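Ulley's container swap is back, and I brought too many lids

I almost skipped the Ulley container swap this June, and I'm so glad I didn't! If you haven't been, it's simple: you bring the jars, tubs, canisters and odd glasses clogging up your cupboards, put them out on the tables, and take home whatever fits your own shelves. Doors opened at 9 a.m. and the line was already past the bike racks (I had a box on my hip and regretted it).

Cempaka Oei, who started the swap in her garage on Orkwood Lane, told me 174 households signed in, up from 53 last year. She guesses nearly 1,000 pieces changed hands.

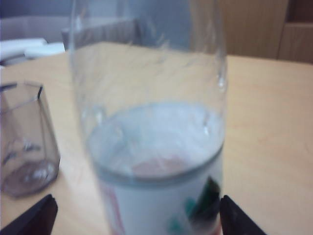 The tall clear plastic ones went fastest, same as last time. People love them for spaghetti and cereal, and I heard one man explaining at length that you can drop a smaller tub right inside and save half a shelf. I'm trying it with my rice. Glass tumblers were slower to move, though a woman from Dosness took a whole tray for her porch candles.

Anything left over went to the Major Street pantry, which had asked for 100 lidded containers and got them before noon. The next swap is planned for the fall, same hall, and Cempaka would like everyone to please match lids to bottoms at home first. I brought six lids and no bottoms, so that one was probably for me.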